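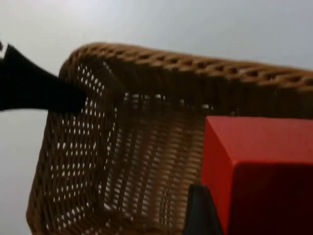 Week 4 handout, Residential Interiors, Pladton evening program. October 2024 version. Replaces the old paint handout, which had too much colour wheel in it.

Reading before class: the fan deck. Any brand. Sit with it for a while near a window and again after dinner with the lamps on.

## Whites and pale neutrals: what you can believe

Most of the advice clients bring you about pale paint comes from people selling paint, or from people who have been given paint. Some of it is right. Tonight is mainly about sorting the claims you can test with a brush and a piece of board from the ones you can't test at all.

Claims we'll work through:

- White makes a small room look bigger.
- North light is cold, so use a warm white. (Turn it around for southern hemisphere books. Half the class notes floating around online never say which half of the world they were written in.)
- There is a "right" white for every house.
- Expensive paint covers in one coat.
- Matte hides everything.

### 1. Light reflectance value

LRV is the share of visible light a paint sends back, on a scale from 0 to 100. Theoretical black is at one end and theoretical white at the other, and no paint in a can gets to either. It's printed on the back of most chips or in the index of the fan deck.

It is a useful number, and it gets badly oversold. What LRV tells you:

- how light or dark a colour is compared with its neighbour
- whether a wall and its trim are far enough apart to read as two colours
- whether a dim hallway is going to swallow the lamp you've specified

What it doesn't tell you is hue, undertone, sheen, or whether the client will like it. Two paints can both have an LRV of 70, one a pinkish putty and the other a grey with green in it, and they will look terrible side by side. The number is the same. Students who rely on the number alone tend to get caught here in the first assignment.

A typical off-white sold for walls might be listed at 87. Put it in a room with one small window facing a brick wall and you get a grey room. The paint can only return what reaches it. If there's not much light coming in, a high LRV gives you back most of not much, and the client will ask why the white looks dirty.

### 2. "It makes the room look bigger"

I'm not convinced, at least not as it's usually put. Pale walls can soften the corners and make the edges harder to find, and in a bright room that may read as more space. In a dark room the same paint shows every shadow in the corners and along the ceiling line, and the room looks small and a bit sad. A mid-tone in that room often looks deliberate, where the white looks like it was left over from the last tenant.

Before you repeat this claim to a client, ask yourself:

- How much daylight is there, and when are they home to see it?
- Is the furniture staying? A pale wall behind big dark furniture makes the furniture look bigger.
- Is the ceiling a different white? If so, you've drawn a line around the room anyway.

Write down your answers. "Small room, so white" isn't a reason and I won't mark it as one.

### 3. Undertone

Every tinted white leans somewhere: yellow, pink, green, blue, violet. You can't see the lean by looking at one chip. You see it by comparison, so hold the chip against plain white printer paper, then against two or three other whites. The lean jumps out.

Some cautions:

1. Printer paper usually has brighteners in it and is bluer than you think. It's fine as a rough check. Don't treat it as neutral.
2. Chips are small and your eye is generous with small things. The same colour over four walls looks stronger, because each wall bounces onto the others.
3. The name means nothing. "Linen", "Bone" and "Cloud" are chosen by a marketing department, and one company's Linen is another company's Bone.
4. Flooring wins. An orange-toned timber floor will push warmth up the lower half of a wall no matter what you paint it. So will a lawn outside a low window, only green.

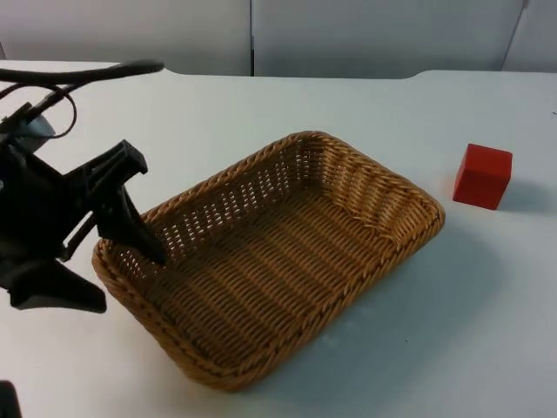
### 4. Sample boards, and why not to paint on the wall

The usual advice is to paint a test patch straight on the wall. I'd stop clients from doing it if I could. The patch is surrounded by the old colour, and you end up judging the pair. A soft grey on an old cream wall will look blue. Then the client rejects a grey that had no blue in it to speak of.

Do it on board:

1. Buy the biggest piece of primed board you can carry comfortably.
2. Prime it again if it's been sitting in your garage.
3. Two coats, with the same kind of roller the painter will use. Brushed samples look different.
4. Leave a white margin all round so the old wall colour doesn't touch the new one.
5. Let it dry overnight. Pale colours shift as they dry, and the direction depends on the paint.
6. Stand it upright against the wall. Flat on the floor it catches far more light than a wall ever will.
7. Look in the morning, at midday, at dusk and with the lamps on. Move it to the darkest corner and look again.
8. Label the back with brand, colour, sheen and base. You will not remember.

Peel-and-stick samples are quicker and I know most of you will use them. They're all right for narrowing down. They come in whatever sheen the supplier picked, so don't sign off a colour from one.

### 5. The bulb does half the work

A paint chosen in daylight and lived with under lamps is really two paints. Warm bulbs pull yellow out of anything that has some to give. Cool bulbs flatten a warm white and can turn it a bit green. Cheap bulbs with poor colour rendering make everything look tired, skin included, and no paint fixes that.

Specify the bulbs before the paint. If the client won't discuss bulbs, take two of your own to the site visit, one warm and one cool, and swap them while they watch. It takes a few minutes and ends most arguments about whether the sample "changed". 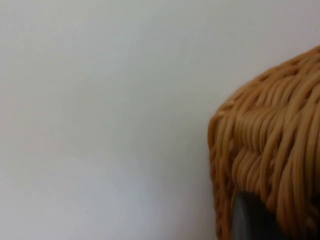
**Should the ceiling be the same white as the walls?**

Use the same white in a room with a low ceiling or an awkward slope, and a slightly lighter one where there is a proper cornice to stop the wall colour. Stock "ceiling white" straight from the can is often a dead flat bluish white, and against a creamy wall it looks like a mistake.

### 6. Sheen

The higher the sheen, the more the surface shows you: roller laps, patched plaster, the join where somebody ran out of paint and opened a second tin. The lower the sheen, the harder it traditionally is to wipe. Manufacturers now say their matte is washable. Some are. Rub a damp cloth on your sample board and see whether you get a shiny spot. If you do, the same thing will happen beside the light switch.

"Matte hides everything" is only true of front-on light. Where a window or a wall light sits close to the surface and the light rakes across it, matte shows bumps too. Tell the client about raking light before the plasterer has left, not after.

Loose guide, to be argued with in class:

| Surface | Usual choice | My doubt |
|---|---|---|
| Living room walls | Matte or low sheen | Low sheen near switches shows touch-ups badly |
| Hallway | Low sheen | Fine, unless the plaster is old |
| Bathroom walls | Satin | Ventilation matters more than the sheen |
| Trim and doors | Semi-gloss | Often shinier than anyone wants |
| Ceiling | Flat | Not much to argue about |

### 7. Worked case: the Busidmont semi

Ground floor of a narrow semi-detached house in Busidmont, two rooms knocked into one, windows at each end and a dim stretch in the middle. The client had already picked a white called Dasska from the Grewal deck, on the strength of a magazine kitchen. The magazine kitchen had skylights.

On the board, Dasska was lovely by the front window. In the middle of the room it went a flat mauve. Warmer lamps helped a little. Three responses were on the table: pick a yellower white throughout, paint the middle section a deliberate darker colour, or leave the white alone and spend the money on lighting.

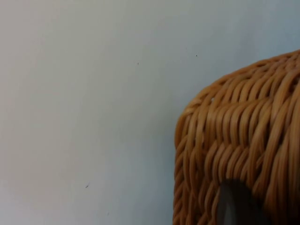
The client went with the third and I think it was the right call, though I'd be lying if I said the mauve went away completely. It's weaker. At dusk you can still find it if you know where to look. The yellower white would have fixed the middle and turned the front window wall to custard, and the darker band in the centre would have needed a natural stopping point on both sides, which the room didn't have once the wall came out.

What I'd like you to take from the case is how little the paint brand had to do with any of it. We tried a colour match in a cheaper line on a second board and couldn't separate them in the middle of the room. By the window there was a slight difference, and I wouldn't swear it wasn't the roller.

On cost: the better paint was over 60 dollars more for the job. It did cover more evenly. It did not cover in one coat, whatever the tin said, and I've yet to see a white that will go over a strong colour in one.

### 8. Words to keep out of your reports

- "Crisp", unless you can say what it's next to
- "Timeless"
- "Goes with everything"
- "True white" (ask the supplier what it's true to)
- "Airy"

Say the colour, the sheen, the light it was viewed in and what it was viewed against. If you only saw it online, say so, and expect me to send it back.

### For next class

Bring two finished boards, both whites, chosen for the same room in your own place. One should be the white you expected to like. The other should lean a different way. On half a page, describe each at dusk and at midday, name the bulbs, and say which you'd live with.

If the two boards look identical to you, hand them in anyway and write that down. We'll put them under the cool lamp and see.

Final paint schedules are due in November, with fabrics. Trim colours go on the same sheet as the walls, please, not on a separate page.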